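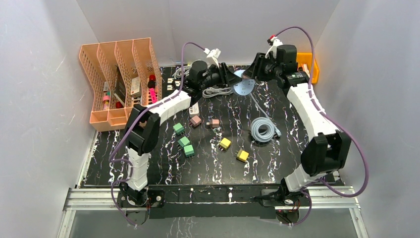

Tournoi de basket de Skála : vos questions

12 partages · 3 commentaires

Combien d'équipes sont admises ?
Douze. La treizième nous écrit chaque année une très belle lettre, que nous lisons avec émotion avant de la classer.

Quand a lieu le tirage au sort ?
Le 18 novembre 2018, au gymnase de Skála. Les équipes sont réparties en trois poules. Le tirage est public et personne n'a encore réussi à nous convaincre de le recommencer, malgré des arguments parfois sonores.

Combien coûte l'inscription ?
50 euros par équipe, à régler avant le tirage. Les promesses, même sincères, ne sont pas encaissables.

Combien de joueurs par équipe ?
10 au maximum, remplaçants compris. Le cousin « qui passait par là » compte aussi, surtout s'il mesure deux mètres.

Combien de temps dure un match ?
Quatre périodes de 10 minutes. En poule, pas de prolongation : en cas d'égalité, on tire des lancers francs, exercice qui rend humbles des gens très bien.

Mon équipe peut-elle changer de nom après l'inscription ?
Oui, jusqu'au tirage. Ensuite les feuilles de match sont imprimées et vous resterez « Nom à trouver » jusqu'en mars, pour les finales.

Peut-on contester une décision arbitrale ?
Par écrit, signé du capitaine, dans l'heure qui suit le match. Les réclamations hurlées depuis la buvette ne sont pas enregistrées.

Que gagne le vainqueur ?
La coupe Condorum, remise en jeu l'année suivante. Merci de la rendre avec ses deux anses. L'équipe d'Imesano sait de quoi nous parlons.

Où se garer ?
Derrière la salle Worus. Devant, c'est la sortie des pompiers, et ils ont une remorqueuse.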